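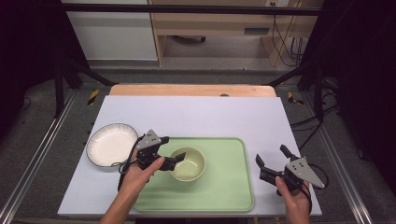
3.2. Règles de conduite pour l'enregistrement des démonstrations

Le protocole appliqué sur le site de Clodunach reprend la structure du guide interne rédigé par Malsha Chowdhury pour le projet Abeysekara. Il distingue les règles relatives au poste, celles qui s'adressent à l'opérateur et celles qui portent sur la validation des épisodes. Seules les deux premières sont traitées ici ; la validation fait l'objet de la section 3.4.

Le marquage au sol, en bandes jaunes et noires, délimite la zone de travail. Pendant un enregistrement, seul l'opérateur se tient à l'intérieur de cette zone. Toute autre personne attend la fin de l'épisode pour y entrer, y compris pour replacer un objet tombé. Les câbles des pinces doivent garder assez de mou pour que le poignet tourne librement, sans passer au-dessus de la vaisselle — une contrainte ajoutée en octobre, après deux épisodes interrompus par un bol renversé.

L'opérateur tient une pince dans chaque main et travaille les avant-bras dégagés. Avant chaque série, il ouvre et ferme les deux pinces à vide, puis contrôle l'état du revêtement des doigts. Un revêtement décollé sur la face de contact impose le remplacement du doigt ; un simple effilochage au bord est toléré s'il est consigné dans le registre du poste.

L'approche des récipients se fait doigts ouverts, de part et d'autre du bord, à vitesse réduite sur les 5 derniers centimètres (figure 2). La fermeture ne commence qu'une fois la pince immobile. Pour les pièces émaillées, dont les reflets perturbent l'estimation de la pose, l'opérateur marque un arrêt avant la saisie afin que plusieurs images exploitables soient disponibles. 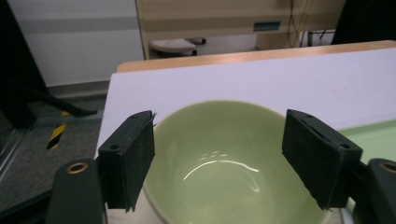 Figure 2. Bol vert pâle entre les deux doigts ouverts de la pince, vu par la caméra embarquée.

Une série comprend au plus 20 épisodes, suivis d'une pause obligatoire. L'opérateur peut interrompre un épisode à tout moment sans avoir à se justifier ; l'épisode est alors étiqueté comme incomplet et conservé. Sur les 143 épisodes de la campagne pilote, aucun n'a été supprimé du jeu brut. Le site d'Estden suit les mêmes règles, à ceci près que la disposition initiale des objets y est tirée au sort avant chaque épisode. À Irnton, elle reste fixe pendant toute une série — les écarts qui en résultent sont examinés dans la section 4.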